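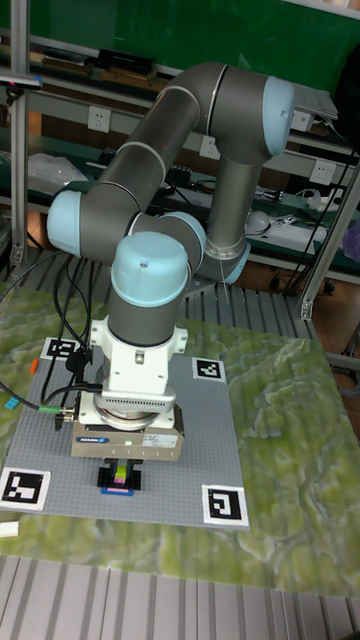 ## 4. Setting up a fan club presale

A presale lets paid fan club members buy tickets before the general sale opens. You set it up in the Witside dashboard, under **Events > Presales**. The show must already be in your calendar with a confirmed venue and a seating plan.

### 4.1 Create the presale

1. Open the show and click **Add presale**.
2. Type a name. Members see this name in their email, so use the artist's name and the city (for example, "Pralledis, Kudberg, June").
3. Set the opening and closing times. Times are always in the venue's time zone, even if your own account uses a different one.
4. Choose the seat blocks. Blocks marked in gray are held by the venue and can't be selected.
5. Enter the ticket limit per member. The default is two.
6. Click **Save as draft**.

**Note:** A presale must close at least one hour before the general sale opens. If the times overlap, the draft saves but the **Publish** button stays off.

### 4.2 Upload the member list

1. Export the list from your fan club tool as a CSV file.
2. Check that the first column is the member number and the second is the email address. Other columns are ignored.
3. Click **Upload list** and pick the file.
4. Read the summary. A typical result looks like this:

| Result | Rows |
|---|---|
| Accepted | 363 |
| Duplicate email | 47 |
| Expired membership | 7 |

5. Download the rejected rows, fix them, and upload only those rows. Uploading the full list again replaces every code already made.

**Caution:** Don't replace the list after codes have gone out. Old codes stop working at once, including those in carts.

### 4.3 Send the codes

1. Click **Send test** and enter your own address.
2. Open the test email on a phone and follow the link. You should land on the seat map with the code filled in.
3. Click **Send to all**.

Codes are single use. A member who lets a cart expire gets the same code back after 15 minutes.

### 4.4 Stage names

Short stage names such as Ye can return too many matches in artist search. Use the artist ID from the booking sheet.

### 4.5 Who to contact

- List and code problems: Idalina Caldeira, extension 179
- Seat blocks and venue holds: Radymyr Pavliuk, through the **Help** tab

Have the presale name ready, and the member number if the question is about one person.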